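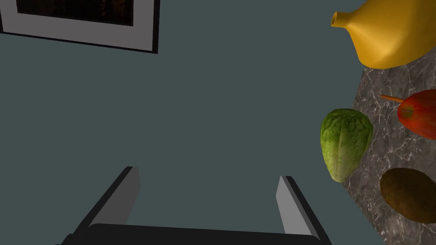 Réjean Grewal says the glue is too strong, and that I will see it crack before the second coat is even dry. He wrote this in pencil on the lid of batch two, so I copy it in here before the lid goes in the trash.

August, distemper trials, continued. Morning start 7:40.

I take his remark seriously, but I don't change the recipe in the middle of the series. Batch two stays as it is:

Whiting, 500 g
Water for soaking the whiting, 300 ml
Skin glue (Gosemine, the coarse grains), 39 g
Water for the glue, 600 ml
Pigment paste, see the blue page

The whiting was soaked overnight without stirring. I poured off the water standing on top in the morning, but I forgot to weigh it, so the real water content is lower than written above. Next time put the bucket on the scale before and after. The Aston scale is slow to settle when the window is open, please close the window.

The glue was swollen overnight also. Warmed in the water bath, never boiled. I left the cloth under the pot this time and it was more even. There was a little foam on the surface when I stirred the glue into the whiting and I waited for it to go down. It did not go down completely. I think a flat stick makes less foam than the whisk, but I have used only the whisk so far in this series.

Color

The blue is for the Lapointe job, and the trouble is the old one: distemper dries so much lighter than it looks in the bucket. What I have in the bucket now is a heavy slate blue, almost the color of a wet roof. The dry stripe on the card is closer to a pale dove color. Ineke Mertens prefers the dry stripe from batch one, but batch one had raw umber in it and I have no note of how much. This is my fault. I wrote "a spoon".

For batch two I made the pigment paste separate: ultramarine, bone black, and a very small amount of yellow ochre to push it toward teal. All ground with water only, on the glass. The bone black does not want to get wet. Two drops of alcohol helped. It is better to make the black paste one day before and keep it under water in a jar with a lid.

Card stripes are numbered on the back in pencil. Not with the marker again, it came through on two of them.

I also want to compare under a kitchen lamp and not only at the north window. A color in this family can go green next to food and brown stone, and it can go quite cold next to white. The teal-gray wall above a dark brown speckled counter, with a wide white picture frame on it, is the kind of neighborhood I mean. The Lapointe kitchen will have white shelves and a stone sill, so the same question comes there. 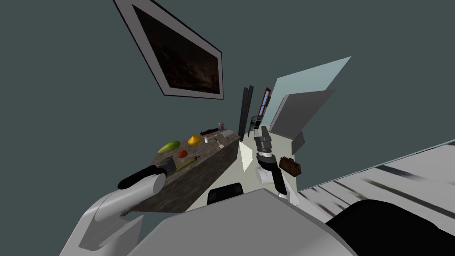
Application on the test boards

Boards 4 and 5 are lime plaster, two years old. Board 6 is gypsum with one coat of thin glue size. I brushed all three with the big block brush, first crosswise and then up and down, and went quickly. On the lime boards the brush started to drag after a few strokes and I could not go back into the wet edge. On the sized board I had more time, maybe too much, and there is a sag near the bottom that I left so we can look at it.

At 11:15 boards 4 and 5 were touch dry. Board 6 still dark in the middle.

Rubbing with a dry dark cloth at 3:30 in the afternoon:
Board 4, a little chalk on the cloth.
Board 5, the same.
Board 6, almost clean.

No cracks on any of the boards at this time, also not with the magnifier. I want to write down that this does not mean Réjean is wrong. His cracks came on a second coat, over a first coat that was thick, and I have only one coat. The second coat goes on tomorrow. I will do one half of each board with batch two as it is and the other half with the glue water let down by a third, and then we have his way and my way side by side under the same light.

Storage

The rest of batch two is in the cold room, in the white bucket with wet paper directly on the surface. It will be jelly by the morning. Warm it slowly in the bath and do not add water, whoever comes first. If it smells, throw it away and write it here. The batch from Drillholm last summer was used when it already smelled and it never held properly.

To do

Order whiting, the finer one, there is half a sack left.
Clean the glass muller, there is ochre in the edge.
Ask Ineke if the Lapointe ceiling has the old distemper washed off, or only brushed. If only brushed, I would like to see it before we promise a color — new on top of old pulls everything down.
Find the paper for batch one. It was in the blue folder.

Additional, 5:10

Board 6 is now even. The sag has dried a shade darker than the rest.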